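Zekard Nine-Day Coast and Islands Tour: Our Review
Reviewed by Teodoro Iglesias
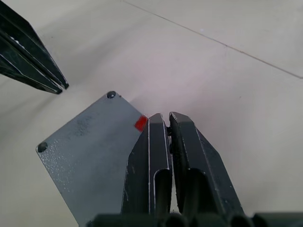 I don't trust a brochure that uses the word "unhurried" four times on one page, and Zekard's does. I booked anyway, for December, mostly on price. The land package was $755 per person before flights, with transfers, breakfasts and the boat included.

The first two nights are in Arai, at a hotel the company calls "steps from the harbor." It took us around 9 minutes to walk there, downhill. The room was clean and the shower was good. The welcome dinner was a buffet with a speech in front of it, and the speech was mainly about the optional excursions.

Then comes the boat. You spend five nights on it, and this is what most people are paying for. Our cabin on the Gurura was small but well laid out, with a real closet and a window that opened. Ask for the upper deck if you book. The lower cabins sit close to the engine, and the couple we ate with slept badly until they were moved. Food on board was better than at the hotel, especially the grilled fish, though coffee after breakfast costs extra and the brochure does not say so.

The schedule is where I lost patience. Day 4 is listed as "a full day exploring Piler." We tied up at 11 in the morning and were called back at 4, and an hour of that went to a ceramics showroom with a sales desk at the exit. Piler itself is lovely – steep lanes, a little fort, a bakery by the church steps – and deserved the whole day. The same thing happened on a smaller scale at two other stops.

Our guide knew her history and was frank when asked which excursions to skip. We skipped the sunset sail, since you are already on a boat at sunset, and paid for the olive farm lunch. I would do the farm again.

The last night is back in Arai, same hotel, with a 5 a.m. pickup for the airport.

Is it worth it? At that price, probably, if you budget for the extras and treat the daily program as a rough guess. I would not pay much more. Zekard also sells a shorter version without the hotel nights, and if I went back I'd look at that one first.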